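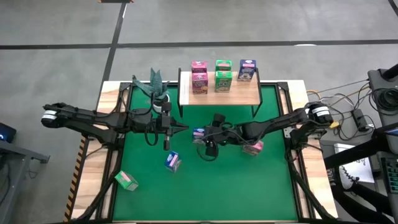

Hagedorn will start collecting drink and food cartons at the curb this fall, ending a system under which residents had to drive them to the depot on the edge of town. The town council approved the change on 2023-07-17 after a short debate. Cartons of any color, whether pink, green or blue, will go in the same bin as paper and cardboard, and there will be no separate bag or sticker to buy.

Until now cartons were accepted only at the depot, which is open two mornings a week. A household survey carried out in March found that 59 percent of residents put them in the trash. Most of those who answered said the depot hours did not suit them.

The hauling contract went to Fetach, which already empties the town's paper bins. It runs for five years. The cartons will be taken to the Fultura mill, 30 miles away, where the paper fiber is separated from the plastic lining and sold on to makers of boxes and paper towels.

Edeltraud Frerichs, who heads the town's public works office, told the council that the new service would add seven dollars a year to each household's waste bill. "People have asked for this at every public meeting I can remember," she said. "They should empty the carton, flatten it if they can and put it in with the paper. The cap can stay on."

Two council members voted against the plan, saying the cost should have been met from the existing budget. A proposal to keep the depot container as well was put off until the next meeting.

Homes on Flustolell Road and the streets north of it will be served first – the trucks there already have the right lift. A pickup calendar will be mailed to all households before the service begins.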